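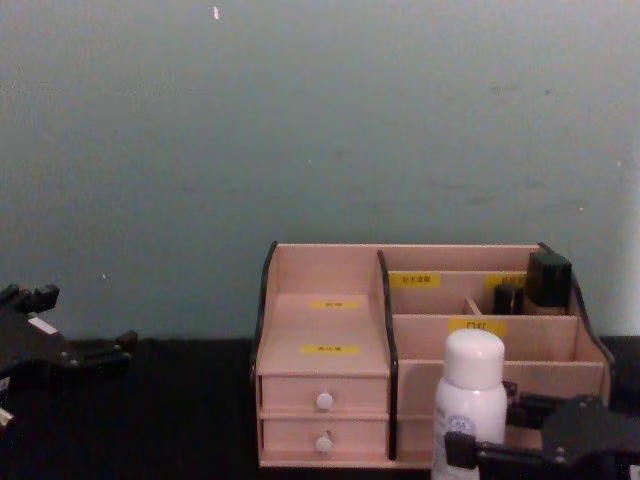

Feb 16, 2019

Everyone wants to talk about policies. Fine. I want to talk about the log viewer.

I've spent most of the winter on small tabletop tidying jobs. Two arms, bottles, an organizer with slots and two little drawers. Pick up the bottle, put it in a slot. A kid can do it. Our stack at Graltcombe can do it too, on a good morning, and on a bad one I lose half a day finding out which piece of software was lying to me.

Last month it was perception. The detector put the bottle where the bottle was, more or less, but the timestamp came from a different clock than the joint states. Some 30 milliseconds apart. The planner got a perfectly good pose for a moment that was already gone. Controller did exactly what it was told. Every module passed its own tests!

So who owns that? In most labs, no one on the org chart. Perception people say the box is tight. Planning says the path is legal. Control says tracking error is tiny, look at the plot. All true, all useless, because the plots live in 3 different tools with three different time axes and you line them up by eye.

My view, and I know it's not popular: stop hiring for the planner until you can replay one failed grasp from start to finish on one screen. Camera, pose estimate, planned path, commanded joints, measured joints. One slider. If you can't do that you are guessing, and a fancier planner just gives you fancier guesses.

Ottmar Görtz argued with me over this in September. He says tooling is what you build when you've run out of ideas, and that a strong enough model will swallow the seams anyway. Maybe in ten years. Meanwhile I went through 104 failed runs by hand and the planner was at fault in a handfull. The rest was clocks, stale transforms, a config somebody changed and didnt commit, a gripper width in the wrong units.

We moved to Flarance for logging after that. Not pretty, the search is slow, it eats disk. But it does the one slider. A new person can open a bad run and point at the moment it went wrong – that used to take me and two others and a whiteboard.

Also: write down the units. In the field name. Please.

Anyway. Budget season. Ask for the boring thing first.

Comments (3)

Olszewski
Same clock story here, except ours drifted, so it only failed after lunch. Took weeks. PTP fixed it.

avgate_dan
Disagree on hiring. A good planner person builds the viewer in week one out of self defense.

mk
Units in the field name, yes. We had width and width2. Guess what width2 was.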